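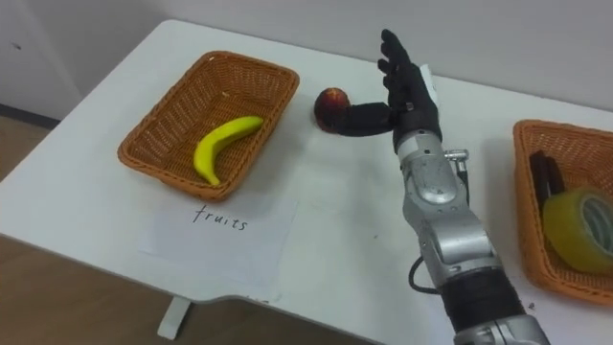 Before we sign for the Kimora arm

The quote from Drorkitz runs to the end of September, and several of you have asked whether Clilbridge is going to buy. My answer is still "not yet," and I'd like to lay out why before the budget meeting.

The task we were shown is sorting: fruit in one basket, everything else in another. One of the baskets has a handwritten paper label in front of it that says "fruits." A five-fingered hand against an apple looks good, and I understand why people came back from the demo excited. But our packing room doesn't handle one banana and one apple on a white table. It handles mixed crates, bruised stock and bags that split.

The lease is $2000 a month. That covers the arm and the hand, plus remote support during business hours. It doesn't cover the table mount, the safety review or the training days, and the line marked "consumables" has no figure next to it at all. I asked what a replacement finger costs and was told it depends. Viorica Vlachou got a bit further and was quoted $736 for a fingertip set, with no word on how long a set lasts in daily use.

Apolinar Solís makes the case for going ahead, and it's a fair one. He thinks we'll learn more from three months with the machine than from another year of reading brochures, and he points out that the evening shift has been short since spring. I agree about the shift. I don't see how an arm that needs a trained person standing beside it fixes that.

Radulović also makes a two-finger gripper that fits the same mount. It's plainer and it won't impress visitors, but we should have a price for it before we pay for five fingers. Viorica has asked for one.

What I want from Drorkitz first is a trial on our own stock - 500 mixed items, our crates, our lighting - with the misses written down as well as the picks. They've said they will "look into" it. If you have a crate you'd like included, the messier the better, tell Viorica by Friday.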